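Box set: keep or drop torn cartons?
slandry
We have 589 demos of the two-arm carton task. The cartons are wearing out. 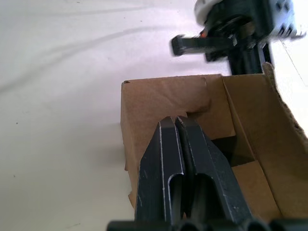 Wrist view, near gripper in the box
I'd drop all 51 with ripped walls.
gagnon_s
Disagree. Torn edges are what the policy will meet at Cladthorpe. Tag them and keep them.
slandry
Tagging is fine, but a grasp on a crushed corner teaches a bad contact point.

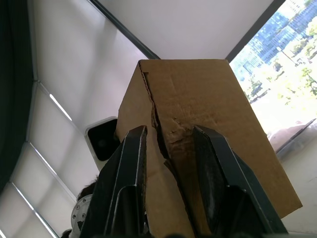 I would accept wall grasps and reject corner grasps — same carton, separate label.
gagnon_s
OK for training. I still want corners in the eval split.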